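3. Hardware and Data Recording

3.1. Construction of the hand-held grippers

The two grippers were built in a shared workshop in Skamley, where we rent one bench and have access to the printers in the evening. No part of the design needs a machine which a normal workshop does not have. The body is printed in two halves and closed with screws. The jaws are printed separately, so that a worn jaw can be changed without opening the body. We call the whole device Lendum in the rest of this paper, and the software that records and aligns its data is called Dernisus.

The first version of Lendum had a trigger with a metal spring. This spring was too strong for long work, and after one evening of recording the operators complained of pain in the thumb. In the second version we replaced it with a printed flexible element. The closing force became smaller, but it was still enough to pull a drawer or to hold a book of moderate weight. The printing direction of this element is important. When it was printed standing, the layers separated after a few days of use, and only the pieces printed lying flat survived the whole recording period.

A marker cube is fixed to the base of each gripper. The cube is white and carries black square patterns, so that a head camera can estimate the position and the rotation of the gripper from any side on which a pattern can be seen. We first glued paper patterns on the faces. The paper lifted at the corners, and this small lifting made a visible error in the estimated angle. We then printed the patterns on adhesive film and pressed them on a face which was sanded before. The difference was clear already in the calibration, and we recommend to other builders that they do not try to save time at this step.

3.2. Cables and power

A wireless version was planned, but it was not finished when the recording started in October. For this reason the recording was done with cable. The cable leaves the gripper at the base and goes down beside the body of the operator. In our first tests it went over the forearm and was held by a band, and the operators turned the wrist less than they would do normally. With the cable hanging free at the side the movement was more natural. The disadvantage is that the operator must pay attention to the cable when he or she stands up or changes the knee position.

3.3. Recording place and tasks

We did not want to record only at the workshop bench. The bench has a constant height and constant light, and a policy trained on such data learns very quickly to depend on both. The household recordings were therefore made in furnished rooms, and the furniture and small objects were left where the people who live there had put them. The group of tasks with a low desk and a shallow drawer is named Moldovan in our files, and we keep this name in the tables.

In a Moldovan task the operator kneels on the floor in front of the desk and uses both grippers. One gripper works on the drawer front and the other is kept free for support or for the object inside. The instruction was given by voice before the start and consisted of one short sentence, for example "open the drawer" or "close the drawer with the book inside". The operators were asked to work at their own speed. We gave no instruction about which hand should touch the drawer, and both choices exist in the data.

We recorded 300 episodes of this group. From these, 195 were kept after checking. The most frequent reason for removing an episode was that one cube was hidden from the head camera for too long. This happened mostly when the gripper was lowered under the edge of the desktop, where the wood covers the cube. A second reason was reflection. A polished tile floor sends the light back toward the camera, and in some positions the marker detection lost the border of the black squares. 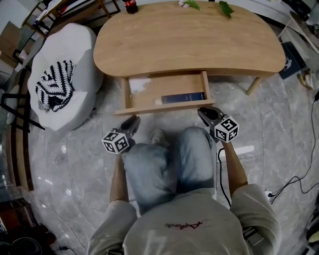

Figure 2. Drawer task of the Moldovan group, seen from the head camera. Both grippers carry a marker cube, and the right one is at the front edge of the open drawer.

The height of the operator has also an influence on the result. When a person kneels, the head comes almost directly over the hands, and the camera looks down on the cubes from a steep angle. The upper face of the cube is then seen well, but the side faces become narrow. A pose computed from one face only is less stable in rotation, and we observed a small shaking of the estimated angle in these parts of the trajectory. Dernisus reduces it with a simple filter over a short window of around 40 samples. A longer window gave a smoother curve, but it also delayed the moment in which the jaws meet the drawer front, and for a contact task this delay is not acceptable.

For the same reason we do not use the filtered pose to decide when a contact starts. The opening of the jaws is measured by a sensor in the body of the gripper, and this signal goes through the cable without any filter. The two signals are aligned by a clapping movement of the jaws at the beginning of each episode. The operator closes and opens both grippers in front of the face, and the software searches for this movement in the image and in the sensor signal. If it is not found, the episode is marked and must be aligned by hand.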